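Notes on the Stoppage at the Ollholm Picking Cell

The following is a record of the fault that stopped our bin-picking cell at Ollholm in November, and of the measures taken afterward. I am setting it down on my own pages with the agreement of Nneka Igwe, who is responsible for safety at the site. The formal report is shorter and leaves out most of what I found useful.

The cell performs a single task. A KUKA arm removes long, narrow blocks from a metal bin and transfers them to the next station, where they are sorted by length. The task had been running in its present form since the spring, under a program written mainly by Leandro Espinoza, with the planning of the grasps done by me.

At 2:40 in the afternoon, on pick 362 of a planned run of 2000, the arm descended toward a block lying close to the front wall of the bin. The tool made contact with the wall before it reached the block. The controller should have registered the contact and stopped the motion at once. It did not. The arm continued downward, the bin moved against its clamps, and Domingo Huenchumán, who was supervising the run, pressed the emergency stop. No person was inside the marked area. The tool was bent at its mounting flange, and one clamp had shifted on its bar.

Two separate faults were involved, and it is important to keep them apart. The first was an error of position. The second was the failure of the protective stop, and it is by far the more serious of the two.

The position error was found the same evening. Our depth readings come from a sensor mounted over the work surface, and the inside of the bin is bare metal. Where light falls directly on a wall, the sensor returns either nothing or a value that is wrong. The software filled these gaps by averaging the nearest good readings, and in doing so it placed the front wall farther out than it stood. I had written that averaging step myself. It had been tested in a painted bin on loan from Pumham, where the walls are matte and the readings are clean. The test was never repeated after we changed bins, and it should have been.

The missing stop took longer to explain. The contact threshold is set in the controller as a force, and the value agreed upon for this cell was 300 in the units of our configuration file. The value in use on the day was 449. Leandro traced the change to an afternoon in which the arm had been stopping repeatedly with no contact at all. The cause of those false stops was drag from the cable bundle when the wrist turned past a certain angle. The threshold was raised so that work could continue, a note was made on paper, and the note was not carried into the log. Every run from then until the stoppage used the higher figure.

I do not wish to place this on one person. Several of us, myself included, were pleased that the false stops had ended and did not ask how. Graciela Palma made the point firmly at the review that a limit which protects people and equipment must not be open to change by whoever is standing nearest to the terminal, and I agree with her.

The cell has been returned to limited operation. The tool has been replaced, the clamps have been reset, and the threshold is back at 300. We are working with few blocks at a time, at reduced speed. 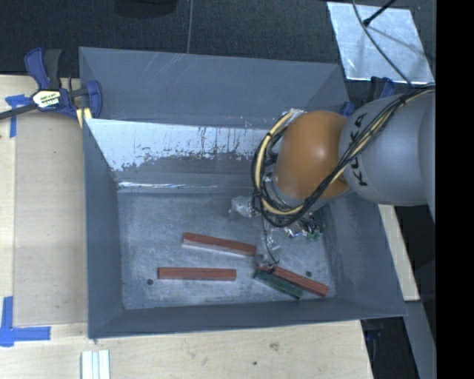

Page last changed: November, 4:15 p.m.

The bright patch on the rear wall of the bin is the kind of surface that troubles the sensor. The position of the blocks matters as well. The green block lies against one of the red ones with its right end close to the front wall, and an arrangement of this sort leaves the tool very little room on that side. Under the revised program, any grasp that would bring the tool near a wall with missing depth data is refused, and the operator is asked to move the block by hand with the arm locked out.

This has made the work slower. Lieven Segers, who schedules the station downstream, has been patient about it, but he has asked for a date by which full speed will be restored and I have not been able to give him one. Three matters are still open.

The inside of the bin has to be treated. We have asked Osirwood for a price on a matte coating that will withstand the blocks being dropped on it. Paint alone will not last -- the bin floor is scratched and smudged already.

The cable bundle has to be rerouted. It hangs in a large loop at the joint, and so long as it does, the false stops are likely to return at the lower threshold. We have seen two since the restart. In both cases the run was ended and the event was logged, as the new procedure requires.

Finally, the controller settings are to be placed under a password held by Nneka Igwe and one deputy. Domínguez, the firm that maintains the controller for us, can do this remotely, but their technician wishes to check the stop circuit in person first. That visit has been moved twice. Until it takes place, the threshold is read aloud from the screen at the start of each run and entered in the log by the operator, with a second person present.

I will add the results of the coating trial to this page when we have them.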